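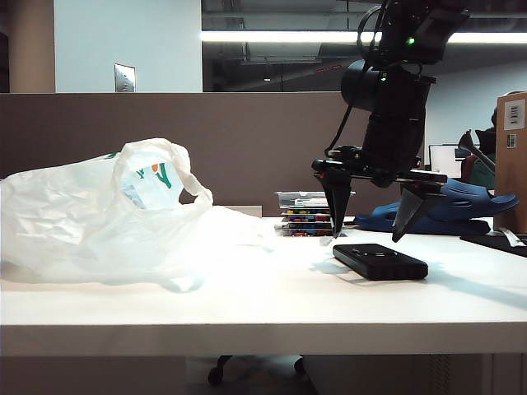
Dusetti Bagging Set

README, revision 2
Maintainer: Simone Brandão
Last updated: December 25, 2021

Summary

Dusetti is a set of 434 short recordings of small household items being put into plastic shopping bags on a table. It covers packing only. Unpacking and bag folding are in the Kurex set and use a different label scheme.

Contents

recordings/ one folder per recording, numbered from 0001
items.csv item name, size class, weight in grams
bags.csv bag type, handle type, print, condition
labels.csv start and end of each step
splits/ train and test lists

Items

Items are things that would normally end up in a carrier bag or a desk drawer: small electronics, flat cases, boxed goods, stationery. The size classes are flat, block and irregular. A flat item is one whose height is less than a quarter of its longest side. Flat storage cases may be stacked at the start of a recording. A stack is labeled as separate items, and each case gets its own row.

No item weighs more than 2,000 grams. Glass, liquids and fresh food are excluded.

Bags

All bags are thin plastic with loop handles. Plain and printed bags are both used. The print field records whether a logo is present and does not record the brand. Where creases hide part of the print, the field is still set to yes.

Starting state is one of 3 values:

lying: bag on its side, mouth not held open
standing: bag upright, mouth at least partly open
flat: bag pressed out, no volume

Crumpled bags lying on the table are coded as lying, even when one handle stands up off the surface. Bags were reused until they tore, so the condition field should be checked before comparing early and late recordings.

Step labels

open, pick, insert, release, settle. Settle ends when the bag stops moving. Recordings in which the bag slid off the table keep their labels up to that point and carry the flag dropped.

Known issues

Thin white bags on a white tabletop have weak edges. Bag outlines in these recordings were drawn by hand and vary between annotators.

The weights in items.csv come from a Kemppainen kitchen scale and are rounded to the nearest 2 grams.

Recordings made in May have no settle label.

Changes

Revision 2: added the dropped flag, merged the Irkau bag list into bags.csv, corrected size class for stacked cases.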